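Seasonal Grower, Cloden Gardens

Cloden is a small nursery with 1083 peonies, two working hoses and a strong opinion about mulch. We need another pair of hands from March through October, ideally attached to someone who doesn't mind kneeling.

The work: dividing, staking, deadheading, labeling, and then labeling again after the crows have been through. You'll also answer customers who want to know why theirs didn't bloom. (They planted it too deep. Say it kindly.)

You should be able to lift a 25-pound bag of compost and tell a bud from a weed most of the time. A horticulture certificate is nice — so is showing up at 7 a.m. with your own gloves.

We pay every two weeks and feed you lunch at noon. You also get five plants of your choice at the end of the season, excluding the Skunus bed, which is for breeding and which we guard like dragons.

To apply, send a page about yourself and the last plant you killed. Everyone has one. Leave it at the shop counter or mail it to our Trusard Road address.
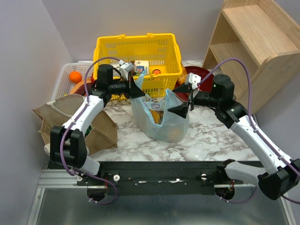
Other openings at Cloden

Weekend counter help, April only. Ask inside.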